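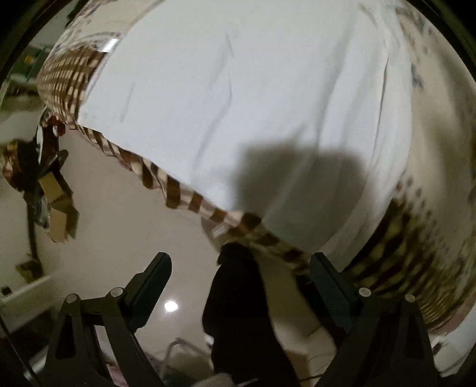
Ticket 2104 - Clurkano fan news feed repeating the same celebrity stories
Status: open again
Opened by: Hatice Demirtaş
Component: Ludent feed importer

First report
The entertainment news page is showing the same stories over and over. The item on the Jaber reunion special is up four times with four different headlines, and the cast interview that goes with it is up twice. Readers are writing in to ask if we get paid by the repeat. Please look at the importer.

Reply from Stirkodus support
We cleared the cache on our end and the duplicates should be gone. Closing.

Reopened by Hatice
They aren't gone. I reloaded in two browsers and on my phone and got the same four. I also doubt this was ever the cache, as the copies have their own post numbers in the database. A cache doesn't write new rows.

Reply from Stirkodus support
Your source feed may be sending duplicates. Please contact the publisher.

Hatice
I saved the raw feed before writing this. It has one Jaber item in it. The importer made the other three, one each time the publisher touched the headline. My guess is that Ludent matches on title and ignores the item ID. Can somebody check that before I get sent to a third company?

Reply from Stirkodus support
Confirmed, matching was set to title. We have switched your site to match on ID and removed 281 duplicate posts.

Hatice
Thank you. Two problems with that.

1. The cleanup kept the newest copy of each story, and the comments were on the oldest. The awards night thread had over 600 comments and now shows none. I'd like them moved across, please, and I'd like to hear that they still exist.
2. The log for 25th December says "import limit 1000 reached, oldest items skipped." I never set a limit. Was that there before, or did it come in with the fix?

I'm told the next release handles all this. I was told that about the last one - so I'm leaving the importer switched off and posting by hand until I see a clean run on the test site.

Still waiting on 1 and 2.

Contact support | Copyright Stirkodus | Back to top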